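Teaching the Arm to Stock a Shelf

9 min read
Shares 300 | Comments 4

The first thing Rigoberto Palacios does on a Monday is wipe down the handles. There are two of them, one for each hand, and by the end of a shift they are greasy enough that the triggers slip. He uses the same wipes the office uses for its keyboards. Then he sits on a drafting stool, hooks one foot on the rung, and starts moving bottles.

He doesn't touch the bottles. The arms do that, a few feet in front of him, copying whatever his own arms are doing. When he squeezes a trigger, the fingers on that side close. When he lets go, they open. A session like this gets recorded from start to finish, and the recordings are what the company, Grokier, is paying him for.

Grokier wants robots that can work in small stores: pull drinks forward, fill gaps, take a dented package off the shelf. It rents one floor of a building in Climthorpe and has set up part of it as a shop, with stock that gets bought, handled for a few weeks and thrown out or drunk. Five people drive the arms. Palacios has been there longest and trains the others.

Before this he spent eleven years in grocery, most of it on nights. He says the night work has been more use to him than anything he learned about robots.

"I know what a bottle does on a shelf," he says. "I know it wants to roll. The engineers had it written down that you grab it in the middle. You can grab it in the middle if it's full. If it's half full and on its side, the weight goes wherever it feels like."

Half-full bottles are a regular part of the week. A person picking one up adjusts without thinking. A person doing it through a pair of handles has to think, because the handles in this building push back only a little. Palacios watches the drink inside instead. If the surface tips, the grip is off center, and he sets the bottle down and takes it again.

That correction is worth keeping. In the early months the drivers were told to throw out any run with a mistake in it, and the result was a robot that did well until something went slightly wrong and then had no idea what to do. Now a driver who fumbles a bottle is supposed to carry on and fix it. Only the runs where something gets knocked to the floor are thrown out, along with the ones where the driver sneezed.

There are two ways to show an arm a task here. The older one is to take hold of the arm itself, with the motors slack, and walk it through the motion. New hires start that way. It teaches them how far the elbow swings and where the wrist runs out of turn, and for simple jobs such as pulling a drawer it is still quicker. The trouble is that the person's hands end up in the camera's view, and a robot that has only ever seen the job done with somebody's sleeve in the way can be thrown by the sleeve's absence.

The handles fix that. The driver stays back, and the camera near the fingers sees close to what it will see later when the robot is working alone. The cost is that it is slow. A task that takes a stock clerk two seconds can take a new driver half a minute. Palacios can do it in six seconds on a good day. He doesn't think he'll get it lower.

The target for the current task was 3000 recorded runs. The team finished with 3363, mostly because nobody wanted to stop on the day they hit the number with a cart of drinks still out. The task sounds like nothing: pick up a bottle, turn it, put it on the shelf with the label to the front. Turning is the hard part. Clear plastic is difficult for cameras, and the drink inside bends the light, so the robot may see an edge where there isn't one. The label gives it something solid to find.

The drivers have habits, and the robot picks them up. One of the five is left-handed, and for a while the robot would now and then reach across itself for bottles that were closer to its other arm. Another driver always paused over the shelf before letting go. The robot began to pause there too, for longer than she did. It took the engineers two weeks to work out where the pause came from – Palacios says he could have told them in a minute, but they hadn't asked.

Since then the drivers sit in on the Monday review. They watch the robot's attempts on a monitor and say what they'd have done. Palacios keeps a spiral notebook for it. A page from October reads, in full: "Too high. Too high. OK. Squeezing too hard, look at the plastic. OK. Too high."

Grip pressure comes up every week. The pads on the fingers wear, and worn pads need a harder squeeze, and a harder squeeze creases the label. A supplier called Bauerfeind sends replacement pads in packs of 9, an odd number for a machine that uses them in pairs. The leftover goes in a coffee can.

The first store trial will be at Pomadberg, a small chain with shops open late. The robot will work one cooler and one shelf, after closing, with a driver on call to take over by remote if it gets stuck. Palacios has asked for the job. He would be back on nights, which his wife has some views on, but he would be doing it from a stool.

I asked if it bothered him to be teaching a machine work he used to be paid for. He took a while over that. He said the stores he worked in never had enough people after ten, and that his knees were finished by forty. He also said he didn't know what it would mean for the clerks at Pomadberg, and that he'd asked and hadn't been given much of an answer.

Then he went back to the handles. He had a cart to get through before lunch, and the next driver likes the stool lower than he does.

4 comments

nightcrew_dan
Did overnight stock for years. He's right about the half-full ones. Customers open them and put them back, you'd be amazed.

Marlene T.
Would have liked more on what the drivers get paid.

pallet jack
Six seconds a bottle is not going to get a cooler filled by morning. Does the robot get faster than the person who taught it? The article doesn't say.

Marlene T.
@pallet jack I wondered that too. My nephew works with welding robots and says those can be sped up after, but a weld doesn't roll away from you.

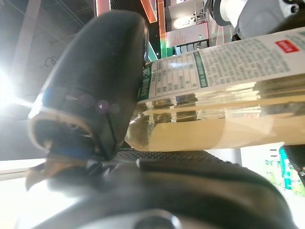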